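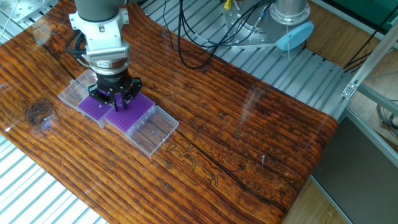
Purple tip racks, a clear box and a lid on the glossy wooden table.

I get a surprising number of messages about my bead and seed storage, so I'm finally writing up how I reuse old pipette tip racks. If you've ever had a friend or a neighbor who works in a lab, you may have been handed a bag of these things already. They're sturdy little boxes with a tray full of holes in the top, and they're way too good to toss after one use!

I use mine for three jobs: sorting beads, holding tiny paintbrushes and drill bits upright, and (my favorite) spacing seeds. The steps are the same for all of them up to a point, so read the whole thing before you start pulling racks apart.

What you'll need

Empty tip racks, with their lids if you can get them
A dishpan or a clean sink
Dish soap
An old soft toothbrush
A couple of old towels
A roll of painter's tape and a marker
A flat table you don't mind getting a little damp

Before you bring any home

Ask what the racks were used for. I only take ones that held clean, unused tips in an ordinary teaching lab or that come straight from a supply closet clear-out. If the person giving them to you isn't sure, say thanks and leave them. I've turned down a big box for exactly that reason and it hurt, but there's always another box. And please don't use any of them for food, even after washing. Mine stay in the craft room and the potting shed, period.

Step 1: Lay everything out in a row

I know, it sounds fussy. But I line my pieces up on the table before anything gets wet, because lids and bases from different makers look the same until you try to snap them together. Clear parts are the worst for this. On a table with a strong wood grain like ours they practically disappear, and I've stacked a base on top of a lid more than once without noticing.

Put the colored pieces in the middle and the clear ones at the ends, then try each lid on each box. When you find a match, put a scrap of painter's tape on both halves and write the same number on them. Tape the outside, where it will come off easily later.

Step 2: Take out the tray

Most racks have a perforated top tray that lifts out of the base. Some lift straight up and some have little tabs you squeeze. Go slowly with the tabbed kind – the plastic gets brittle with age, and a snapped tab means the tray wobbles forever. If yours won't budge, soak the whole thing in warm water for 11 minutes (I set the oven timer and go make coffee) and try again.

Step 3: Wash and dry

Warm water, a squirt of soap, and the toothbrush for the holes. Skip the dishwasher. I ran a batch of lids through mine last March and they came out bent like potato chips. Rinse well, shake hard over the sink, and set the trays on edge on a towel. The holes hang on to water like you wouldn't believe, so leave them overnight. Seeds and damp plastic do not get along!

Step 4: Pick a job for each one

For beads, put the tray back in and tip a small pile on top. Anything smaller than the holes falls through into the base, and anything bigger stays up where you can sweep it off with a card. It's a sieve, basically, and it's very satisfying on a rainy afternoon.

For brushes and bits, leave the tray in and just stand them in the holes. Skinny handles lean a bit. If that bugs you, cut a piece of craft foam to fit the bottom of the base and push the ends into it.

For seeds, take the tray out and press it lightly onto a flat of damp potting mix, then lift it off and use the marks as your guide. I don't plant at every mark for anything but microgreens. For lettuce I use every third one, and for basil I go even wider.

Step 5: Label and stack

Put the label on the short side of the base, because the lids wander no matter what you do. I stack mine four high and no more. Five is fine until you open the closet door in a hurry.

A few extra notes

The clear boxes without a tray make great little bins for buttons, screws, or thread snips. I used to keep a spare lid under each one as a drip tray in the shed, too.

If you want to paint your racks, rough up the plastic with fine sandpaper first and use a spray made for plastic. I tried regular craft paint on two of them and it peeled off in sheets. I left the purple ones alone. That color is the whole reason I started!

Questions are welcome in the comments, especially if you've found a good way to get old sticker glue off the bases. I've used cooking oil and patience so far, and I'm running low on the second one.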